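What Is a Fundraiser? (And Where Does the Money Go?)

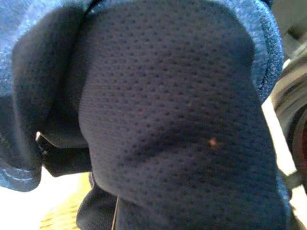

A fundraiser is when lots of people each give a little money so one person, or one group, can get something they need. Maybe a kid needs a wheelchair that works on grass. Maybe a family had a fire. Maybe a team wants new shirts, and cloth with rows of tiny holes all over it, like the dark blue mesh here, costs more than you'd think when you need a whole lot of it. So people ask for help. And other people chip in.

How does it start? Somebody picks a goal. That's the amount they need. Then they write down what it's for. Who it helps, what it costs. Short is fine. True is a must.

Then they ask. Online page, bake sale, car wash, jar on a counter. Setareh Shahbazi, a teacher in Vullumstead, helped her class raise money for a boy named Lâm. He needed a special bike, one you pedal with your hands. The class sold lemonade and old books. More than 116 people gave. Most gave $5 or $2. Small money adds up fast!

Who holds the money? Good question. A grown up should, and they should write down every dollar that comes in and every dollar that goes out. For Lâm's bike the money sat in a bank account untill the bill came. Took 9 weeks. Waiting is boring but normal.

What if you get too much? Say so. Tell people. You can give it back, or ask if it's OK to help somebody else with it. Don't just keep it.

What if you don't get enough? Happens a lot. Some groups keep going. Some buy a used one, or ask a charity to pay the rest.

Can anybody cheat? Yes, sadly. Some people make up a story to get money. So before you give, ask a grown up to check. Is there a real name? Does someone you know know them? If a page says HURRY HURRY, slow down.

Do you have to give? No. Never. You can tell a friend about it, make a poster or carry the lemonade. That counts too, and somebody has to squeeze all those lemmons.

More for Kids
What Is a Charity?
How a Ramp Gets Built in Dostisthorpe
Why Does the Julari Bus Kneel Down?
What Is a Food Bank?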